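2023-08-09
By Pridlow

Print this post | E-mail this post

Okay, I have a new favorite craft supply and it is cardboard. Big, flat, brown cardboard! I've been hooked since May, when I saved a huge piece from the recycling pile and laid it out as a work surface, and now I want one in every room I own.

Tape is the other half of it. Dark blue lines on plain brown look so good together, and once you have a grid of squares you start putting things down where they belong (me! the person with glue sticks in the silverware drawer!). 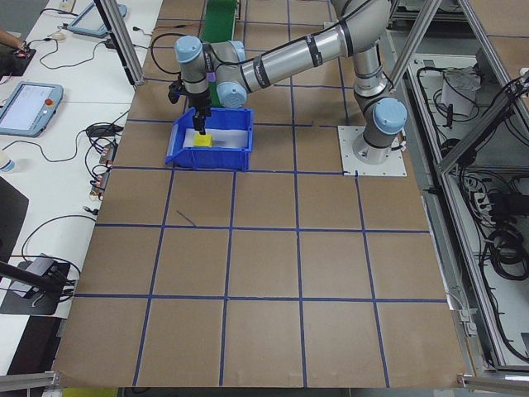

Pridlow

Then there's the blue bin. I love an open bin with a sloping front, because you can see right in, and a white liner on the bottom makes even one little yellow block easy to spot. I've started lining all of mine at home, 8 so far, and the button bin is next.

If you try the tape, press it down with the back of a spoon and go slow at the crossings. My first grid wandered so badly I pulled up 3 lines and started over. Still fun!

Recent posts
Button sorting, round two
My Getomitz tape haul
600 beads and a muffin tin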